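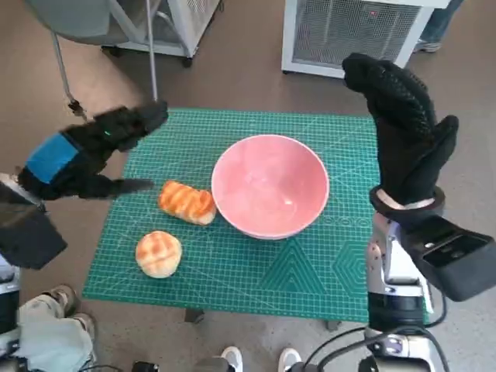
Keeping bread in a humid house

We moved to Windness in August, when it's dry and everyone is lying to you about the climate. By summer I'd thrown out enough green bread to start a pharmaceutical company. What follows is what I've learned since, mostly by doing the other thing first.

The bread bin

A bread bin is a very good idea in a dry climate and a small terrarium in a wet one. If you have a lovely enamel one with a tight lid, keep your tea towels in it. The bread needs a bit of air. Mine has a roll-up door that has never closed properly, a fault I complained of for years and now regard as its best feature.

Wipe the bin out once a week with white vinegar on a cloth and leave it open until the smell goes. Crumbs are what carries the mould over from one loaf to the next, and they get into the corners. An old toothbrush does the corners. Label the toothbrush.

Don't put the bin on top of the fridge. It's warm up there, and you'll also discover the dust.

Paper, plastic or cloth

Crusty bread goes in paper and gets eaten the day it's bought. There is no second day for a baguette, only a crouton waiting to happen. Soft bread goes in plastic once it's completely cool. If you bag it warm, the steam has nowhere to go and the bottom turns to paste by morning.

Cloth bags are pleasant to own. In our kitchen they keep a sourdough loaf decent for two days, after which it could be used to chock a wheel. Wash them without fabric softener unless you like toast that tastes of meadow.

Stand a cut loaf on its cut face on the board. You don't need a gadget for this. I bought the gadget, a spring-loaded thing by Kokent that clamps the end of the loaf, and it's now holding the pegs together in the laundry.

The fridge

Don't. Bread goes stale faster in the fridge than on the bench, and it picks up whatever else is in there. I held out against this advice for years on the grounds that it sounded like something a baker would say. The exception is anything with custard, cream, meat or cheese in it, which has to go in the fridge whether it likes it or not. Warm the meat ones through properly before eating and accept that the cream ones will be a bit firm.

The freezer

This is the real answer, and I'm sorry it isn't more interesting. Slice first. A whole frozen loaf is only useful for home defence. Put the slices back in the bag in alternating directions so the crusts overlap, and they'll come apart without a chisel. Squeeze the air out, twist, tuck the twist under.

Soft buns freeze well too, provided you get them in there the day you buy them. Siu-ming Mok, who lived next door to us in our old street and had opinions about buns the way other people have opinions about football, taught me to wrap each one in baking paper before it goes in the bag. The ones with a sugary top need it most. Otherwise the topping sticks to its neighbour and you end up with one bald bun and one wearing two hats.

Write on the bag. You will not remember. I have a zip bag marked "ROLLS?" that I'm fairly sure is scones.

Bringing it back

Sliced bread goes straight from the freezer to the toaster, one notch up.

Soft buns: leave them on the bench in their paper until they've thawed, then 4 minutes in a low oven, straight on the rack. Set a timer. Mine is a plastic tomato, so there's no excuse for anybody.

Crusty rolls: run them under the tap, quickly – you're wetting the crust, not bathing it – and put them in a hot oven until they feel dry and sound hollow when you knock on the bottom. It feels ridiculous the first time. Do it anyway.

The microwave will soften a bun beautifully for 90 seconds after it comes out, and then it becomes a shoe. If you must, use short bursts, wrap the bun in a damp paper towel and eat standing up.

When it's gone mouldy

Throw out the lot. I know your grandmother cut the corner off, and mine did too, but bread is soft and the mould goes further in than you can see. Don't sniff it to check. Bag it, tie the bag and take it outside. The bin then gets the vinegar treatment, even if you did it yesterday and are feeling hard done by.

When it's only stale

Crumbs: dry the bread out in a low oven, let it cool and blitz it. Keep the crumbs in a jar in the freezer and use them straight from frozen. They don't clump if they were dry to begin with.

Bread and butter pudding: old sweet buns are better than bread for this, and you can cut the sugar back by half. Butter them thickly. Let the custard soak in for a good half hour before baking, and longer if the buns have reached the wheel-chock stage.

Croutons: oil, salt, hot oven, and don't answer the phone.

Ants

They're coming, whatever you do. A line of ants can find a single flake of glaze behind a kettle. Wipe the trail with soapy water, find where they're getting in and plug it. I used a tube of Pusar gap filler along the back of the bench and they moved one tile to the left, so do the whole run in one go. If they're already in the bin, a night in the freezer for the bread and a hot soapy wash for the bin will settle it. Whether you then eat the bread is between you and your conscience. I've toasted it for visitors.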